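Household Tasks Working Group, Prerley building
Minutes of the regular meeting

Chair: Gwenaël Barbier

1. Last minutes
January minutes approved with no changes.

2. Shoelace task
Members reviewed the two-arm work with a black shoe on the printed cloth.
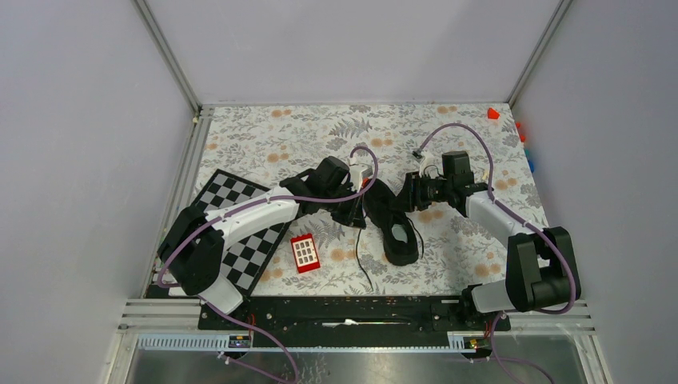

Item 2: both arms at the mat, shoe between the grippers.

Barbier reported 39 clean ties in 1,410 tries. Czarnecka called that too low for any home use. The group agreed.

3. Handling laces

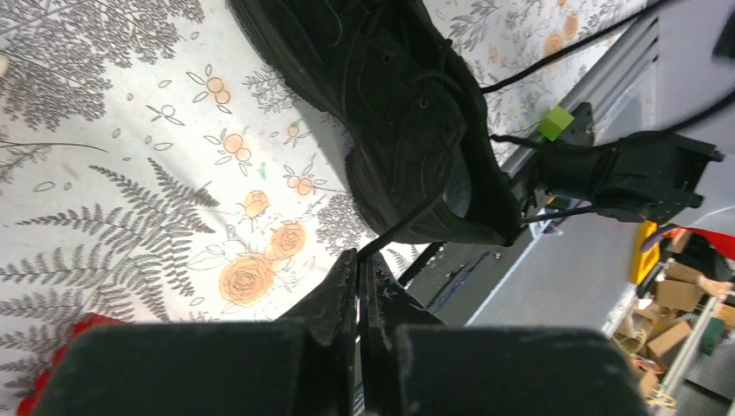

Kernum asked if stiffer laces should be allowed. Decision: no. People will not change their laces for a machine.

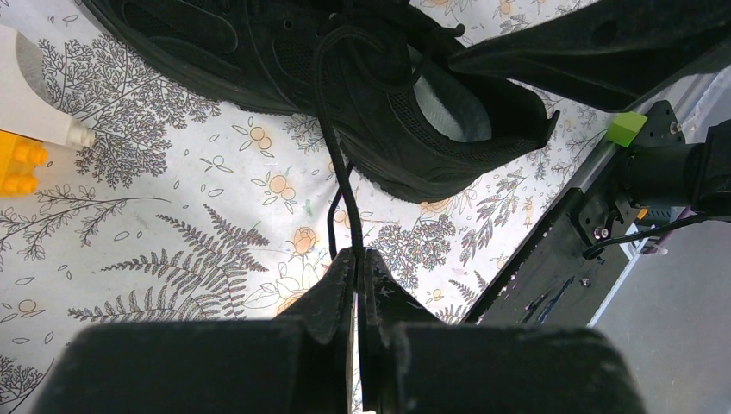 Prerley, Thursday, April 18, 2019

The above date is the cutoff for results in the spring report. Later runs go in the next one.

4. Other chores
Arnik wants towel folding added. Put off until lace pickup improves.

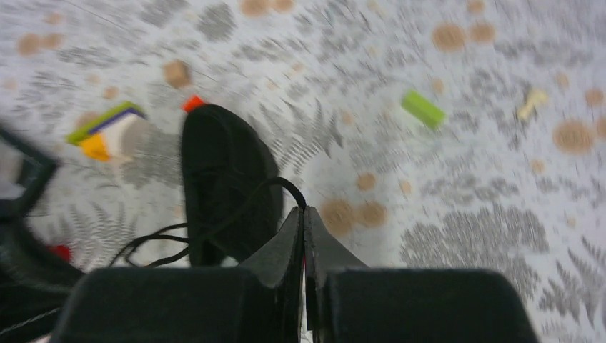
Shop-floor bagging stays on the list, with 2 members against. Czarnecka to send a cost sheet.

Meeting closed after 47 minutes.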